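Gathering Demonstrations in Simulation: Notes from the Dastum Work

The Dastum collection has now reached 2545 recorded demonstrations, of which 903 were gathered in simulation during August. I am responsible for the simulated portion, and this entry records how that portion is being assembled and what has been learned so far. Readers who followed the earlier Whitlock entries will recognise the general method, although the tabletop task is new.
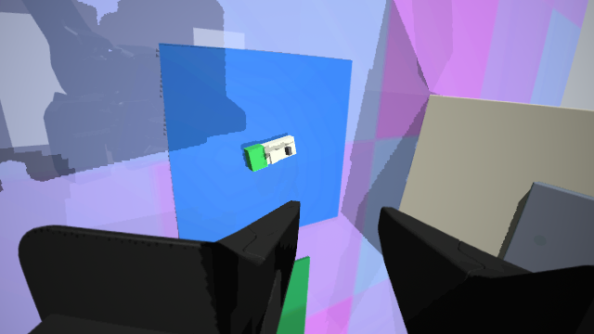
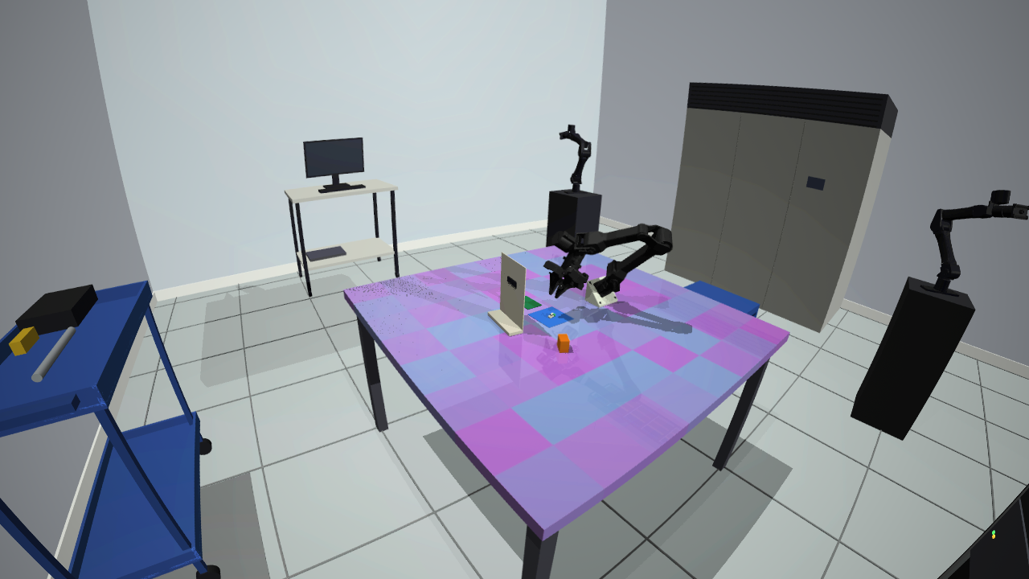 Both views come from the simulated workroom: the first looks past the gripper fingers, and the second takes in the table and the wider room.

Variation between episodes

Each demonstration begins from a stored layout. The positions of the small objects are drawn afresh every time, as are the colours of the table surface. The patchwork tops are deliberate. An earlier model, trained on a plain surface, had learned to rely on the contrast between object and table, and its performance fell sharply once that contrast was removed.

The furniture outside the working area is retained in every layout. Kiều Khương proposed removing it in order to shorten rendering times, and we tested this over 60 episodes. The saving was modest and the resulting model was more easily distracted when the furniture returned, so the full room was reinstated.

What is recorded

For every episode we store the joint positions, the gripper command, the rendered views and a short written instruction. The instructions are composed by hand. Gumaro Huerta has asked that they be kept plain, in the words a colleague would use across a bench, and that colours be named only where two objects might otherwise be confused. I have found this harder than expected. My own first drafts were far too long, and a good many have been rewritten.

Episodes that are rejected

Of the episodes reviewed to date, 403 have been set aside. Most contain a long pause while the operator considered the next movement. Others end before the arm has returned to its resting pose. A smaller group shows the fingers passing through a surface, a fault in the contact settings which was corrected in the Boltar release.

Rejected episodes are not deleted. They are held in a separate folder with the reason noted beside each entry, and Cungate has asked for access to the paused ones for a study of operator hesitation.

Next steps

The review of the remaining August episodes will continue in the coming weeks. I intend to run the next batch on a Sunday, when the rendering machines are free, and to begin with the layouts that have the fewest accepted demonstrations.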